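Pralness Tabletop Things: README

Hi, and thanks for downloading. Pralness is my slightly obsessive collection of notes and pictures about small things on a table: bowls, cups, trays, boxes with slots in them, rings, bits of string. I started it because I kept needing a list of plain, everyday objects with plain, everyday names, and every list I found had either three things on it or half a department store.

What you get

The download has two folders and a spreadsheet. The "pictures" folder is what it sounds like. The "notes" folder has one text file per object, written by me, usually in the evening with a snack (so forgive the typos). The spreadsheet is called things.csv and has 98 rows, one row per object. If an object comes apart, like a box and its lid, it still only gets one row. I went back and forth on that for weeks and I'm sticking with it!

The columns are name, color, kind, holds_stuff (yes or no), and remarks. Remarks is a free-for-all. I've put in everything from "chipped" to "my favorite," so please don't try to parse it.

How things are named

Color first, then the noun, nothing fancy. Light blue bowl. Pale pink tray. White cup with red rim. If two things would end up with the same name I add the shape, and if that still doesn't settle it I add a number and sigh. Colors are whatever I'd say out loud to a friend, so no "cerulean," and gray is spelled with an A all the way through. An earlier version had both spellings and it broke somebody's search – sorry again.
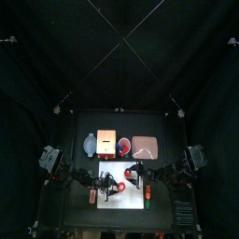

Kinds were harder than colors. I ended up with five: containers, flat things, rings, strings and strands, and "other." A tray was the one I kept moving. It has a rim, so you could say it holds stuff, but I use one mostly like a plate, so for the longest time it was a flat thing. Afonso Fonseca wrote in to argue that anything with a rim is a container, and he sent such a good long message about it that I gave in. Trays are containers now. Boards are still flat things.

A box with a slot in the top is a container too, even when the slot is the only way in. Rings stay rings whatever size they are. A cup that has things standing in it is listed as a cup, and the things inside get their own rows if I could tell what they were. When I couldn't, they're down as "blue item" or "red item" and I'd rather leave it that way than guess.

Changes

The August version merges in the old Whiteley list, which was mostly kitchen bowls. I dropped 20 entries that were really the same bowl described on different days. I also fixed the holds_stuff column, where a spoon had somehow been a "no" and a ladle a "yes." They're both "yes" now.

Things I know are wrong

Strings and strands is a mess. Some are curled, some are straight, and I wasn't consistent about writing that down. Also 40 of the notes files still have the old heading style from when this lived in Norus. They read fine, they just look different.

Using it

Go ahead and use it for whatever you like, classroom stuff included. A mention of Pralness is nice but not required. If you find a mistake, send me the row name and what you think it should say. I read messages on Tuesday evenings and I do answer, just not fast.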